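Drakos and the bin: what happened, and what we're doing about it

A good many of you stopped me in the corridor or wrote in after the last newsletter to ask how Drakos was getting along, and I'm sorry to say the answer this time is a bit of a sad one. Our bin picking arm had a bad afternoon at the Grotport workshop, and as it touches on safety as well as on our pride I'd like to tell you about it properly.

Those of you who have visited will know the routine. We put a handful of mixed things in the metal bin, the arm goes down and picks them out one at a time, and we put them all back and start over. We had set ourselves a target of 1000 picks before the open evening in November, and things had been going along so nicely that I think we'd all grown a little too comfortable. Then, on pick 21 of the afternoon run, the gripper went down for something lying close to the wall, and the arm kept pushing sideways after it should have stopped. 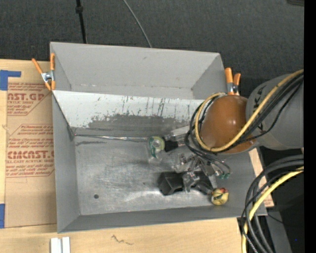 The force limit is meant to catch exactly this kind of thing. Manolis Margaritis spent most of the next day going through the logs (with a very large pot of coffee, bless him) and found that the limit had gone back to its factory value when we loaded the Drunard update the week before. None of us had checked it. The arm pressed against the bin for 9 seconds before Manolis reached the stop button, and by then one of the finger joints was bent and a cable had been pulled half out of its connector. He was standing well clear, I'm very glad to report, and nobody was hurt - but he had been leaning over that same bin a few minutes earlier to move a clamp, and that has stayed with all of us.

So we have some new habits. The force limit gets read out loud and written in the log book before every run, and again after any update, however small. The stop button now lives on a lead that reaches your hand wherever you stand. And hands stay out of the bin unless the arm is powered down, even if it's only for a second.

Zeromholm have been very kind about the spare joint and are sending five of them so we'll have some in the drawer. If you'd like to read the full report, do ask Manolis for a copy, and please tell him if you spot anything we've missed.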